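Is sealing polished marble tile worth paying for every year?

Kadir Ağca
Pedville
The company that put in our hallway floor wants 200 a year to come back and seal it. The tile is dark and polished, and the salesman says it will stain "within months" if we skip a treatment. He also happens to sell the sealer. We've gone one winter without it and I can't find a single stain. Has anyone here skipped it for longer?

Myrto Economou
I'd keep the money. Put a few drops of water on a tile, wait 10 minutes and wipe it off. If it leaves a dark patch, the stone is soaking it up and could use sealer. If it doesn't, you'd mostly be paying to have a film buffed off again. Polished stone takes in very little to begin with. 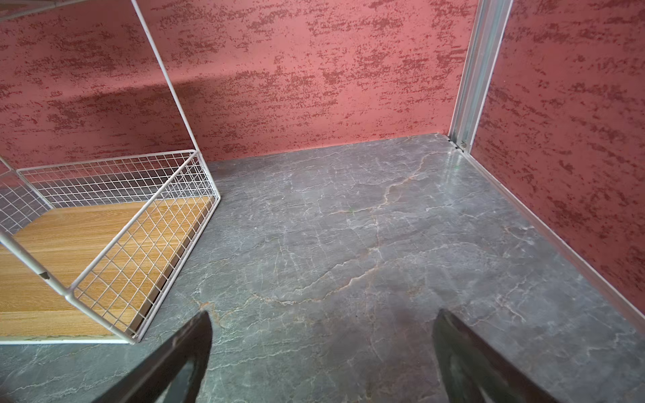
What sealer won't do is stop etching. Lemon juice, vinegar and half the bathroom sprays at the store will dull the shine whether it's sealed or not - ask your salesman about that and see how fast he changes the subject. I use plain pH-neutral cleaner and did my own floor once in 4 years.

Spyros Koutsoukos
always seal. my cousin didnt and had to replace the whole thing

Siyabonga Du Plessis
Replace it because of what, though? A stain can usually be drawn out with a poultice. Also check that it's really marble, Kadir. Plenty of "marble" is porcelain with a printed pattern, and glazed porcelain doesn't need sealer at all. Look at your invoice before you call them back.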